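Tue 9 September

# Medicines at home: storage, checking and disposal

Notes on keeping household medicines in order. They cover tablets, liquids, creams, patches and inhalers. They do not cover doses, and where a leaflet or a pharmacist says something different, follow the leaflet or the pharmacist.

## Choosing the place

Most medicines are labelled for storage below 25 °C in a dry place. A bathroom cabinet fails on both counts in most houses, and so does the cupboard over the kettle. A high bedroom cupboard on an inside wall is usually suitable. Check it with a cheap thermometer over a warm week in May or later, reading it in the afternoon.

The cupboard should close and preferably lock. Child-resistant caps slow a child down and are not a barrier. The lock matters most for strong painkillers, sleeping tablets, sedatives and anything containing iron.

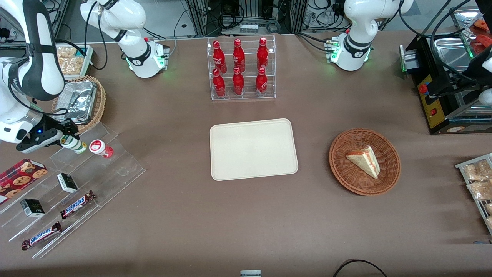
Height alone is not enough where there is a chair nearby. A Bomden cam lock fits a door up to 24 mm thick and needs one hole. The Enell magnetic catch needs no hole, but the adhesive pad lets go on gloss paint unless the paint is rubbed down first. Keep the key or magnet in a different room and tell the other adults where it is.

## Original packs

Leave tablets in the pack they came in. The box carries the name, strength, batch number and expiry date, and the leaflet belongs inside it. If a strip has to be cut, cut from the end that does not carry the printed date.

Do not mix two strengths of one medicine in a single box, even when the tablets look different. Do not tip loose tablets from an old bottle into a new one. Leave the drying sachet or capsule in the bottle if there is one.

Weekly pill boxes are useful, with limits. Some tablets spoil once out of the foil, so ask before loading a box for the first time. Fill it at a table in good light, one medicine at a time, and close each pack before opening the next. The Cirkari seven-day box has lids stiff enough to stay shut in a bag, which also makes them awkward for sore hands.

## Writing on packs

Use a fine permanent marker. Write on the carton and on the container inside it:

- the date opened, for liquids, eye drops and creams
- the discard date, worked out from the leaflet
- the initials of the person it was prescribed for

Many eye drops are discarded four weeks after opening, whatever the printed expiry says. Reconstituted antibiotic liquids often last a week or two and may need the fridge. Keep fridge items in a lidded box on a middle shelf, away from the back wall where they can freeze.

## The stock list

A list taped inside the cupboard door saves buying duplicates. Ours has 11 lines. Columns: name, strength, quantity, expiry, person. Pencil is easier to correct than ink.

1. Take everything out and wipe the shelf.
2. Sort by person, then by name.
3. Read each expiry date. Where only a month and year are given, the medicine can normally be used until the last day of that month.
4. Set aside anything expired, unlabelled, discoloured or no longer prescribed.
5. Check for the same ingredient under different names. Paracetamol turns up in cold remedies as well as in plain tablets.
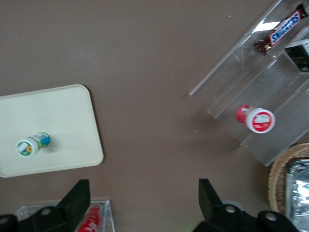 6. Put back what remains, with the earliest date at the front.
7. Correct the list.

Twice a year is sufficient for most households. Do it again after a hospital stay or a change of prescription, when old and new packs are most likely to be confused.

## Disposal

Return unwanted medicines to a pharmacy. Do not flush them or put them in the bin. Carry them in a sealed bag, and keep liquids upright. Ask first about needles, which need a proper sharps container and are often handled by the council.

Used patches still contain medicine. Fold each one in half, sticky side inwards, and follow the leaflet on how to discard it. Inhalers should also go back to the pharmacy, including empty ones.

A Farahani 570 ml screw-top tub holds returns between trips. Mark it RETURNS on the lid and one side, and store it in the locked cupboard with everything else.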